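Cleaning up the old laptop, part two

So last time I left you with the laptop taking forever to start and me swearing I'd just buy a new one. I didn't buy a new one! I got stubborn instead, and spent most of an evening going through everything that loads when Windows starts. There were three different updaters for printers I no longer have, a chat program I quit using years ago, and something called Vurov Helper that I swear I never said yes to.

Szymon Dudek wrote in the comments that I should get one of those cleaner programs and let it do the work. I've been burned by those before (remember the one that "found" 2,000 problems and wanted money to fix them?), but he's been right about other stuff, so I gave two of them a try.

The first was Terora. Free version, small download, and it opens with a big green button, which always makes me nervous. I let it scan and it came up with 280 items. I looked at the list before pressing anything, and most of it was browser cookies. Cookies! Those have nothing to do with a slow startup. There were also a few leftover folders from games, and okay, I was happy to see those go. But it kept popping up a little window in the corner asking me to upgrade, even after I closed the program. Uninstalled it the same night. 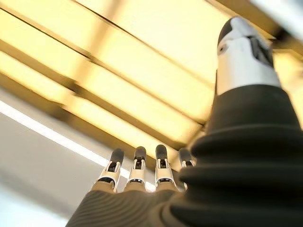 Second one was Karach, which is the one Szymon likes. It looks like it was drawn in about five minutes, all gray boxes and tiny text, and I almost closed it right there. Glad I didn't. It has one page that lists every single thing that starts with the computer, including the scheduled tasks, and next to each one there's a check box. You uncheck it, it stays off. If something breaks, you check it again. I love that it doesn't delete anything unless you go into a separate menu and tell it to.

I had 114 entries on that page. I'm not going to pretend I knew what they all were. I looked up the weird ones, left anything from Microsoft alone, left the touchpad driver alone (ask me how I learned that one), and turned off the rest in small batches with a restart in between. Slow and boring, but when my sound disappeared after the third restart I only had a handful of things to look through. It was an audio panel with a name that looked like junk. Checked it again, sound came back, moved on.

The biggest surprise was the backup program. I've used Ackermann for ages and never thought twice about it, but it was set to do a full check of the drive every time I logged in. Every time! There's a setting for it under Advanced, then Schedule, then a tiny link at the bottom that says "more." I changed it to once a week and the disk light finally calms down before my coffee is ready.

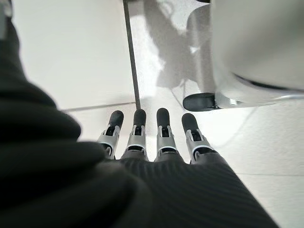

Robot hand with the fingers spread, black fingertips.

Couple of answers to things people asked me after part one.

Lesia Sirko wanted to know if I defragment. Not on this one, it has an SSD, and Windows takes care of that by itself. On the old desktop downstairs I still do it now and then, mostly because I like watching the little squares move.

Bronisława asked about registry cleaners. I stay away from them. I used one on my last computer and lost the right-click menu for a month, and I never did see any speed for my trouble.

And yes, I made a restore point first. Please make one too! Type "restore point" in the Start menu and it's right there.

I still want to put more memory in this thing, but I need to find out if the second slot is free or if it's all soldered down. The sticker on the bottom has worn off, so I'll have to open it up. Might be May before I get to it.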